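# Household Arm Safety: When a Grip Fails or the Arm Stops Mid-Task

*Issued to Talpur residents. Revised July 2024.*

In January, a tidying arm in one of our homes stopped during a bathroom task and dropped a bowl when power returned. No one was hurt. The controller log, reviewed by Florencia Troncoso, showed that the jaws had opened on restart while the arm was still raised. The following advice applies to all arms used in kitchens, bathrooms and hallways.

## Before starting a task

- Clear the area below the gripper of anything breakable.
- Do not leave bowls or small ornaments on a closed toilet lid. The surface slopes and is often smooth, and an object nudged by a finger will slide.
- Keep loose cables away from the elbow joint.
- Confirm that the stop button is within reach of the person supervising.
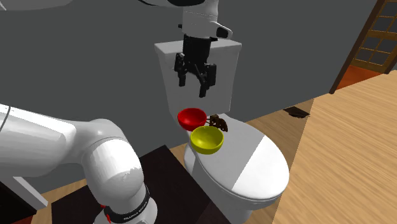 If the arm halts without being told to, press the stop button before approaching. A halted arm may still be under power. Wait 11 seconds after the status light goes out, then support any held object from below with one hand and release the jaws by the manual lever. Fingers must be kept clear of the linkages above the jaws.

Do not restart from the wall switch. The Rukell controller returns to its last saved command, and on older software that command may be "open."

## Footwear and other open shapes

Sandals were the items most often dropped in our reports. Straps bend under pressure, and the arm may read a bent strap as a firm hold. Ghazala Bukhari, who maintains the units, recommends the following settings:

1. Set the grip to level 3 for strapped shoes.
2. Place the shoe on a flat, clear surface with room for a finger on each side.
3. Direct the arm to the heel or the sole - never to a single strap.
4. Lift a short distance and pause before moving sideways.

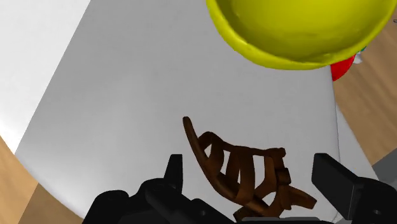
A shoe that turns during the pause should be set down and gripped again. After 4 failed attempts, end the task and put the item away by hand. Repeated attempts heat the finger motor and can mark the shoe.

## Care of the jaws

Wipe the finger pads weekly with a damp cloth and dry them fully. Bathroom cleaners leave a film that reduces grip. Pads should be replaced after around 2,000 cycles, or sooner if the edges have rounded. Replacement pads are held at the Kostport store.

Faults should be reported to Charito Rivera on the day they occur, with the task name and the item being handled. Units awaiting inspection must remain unplugged.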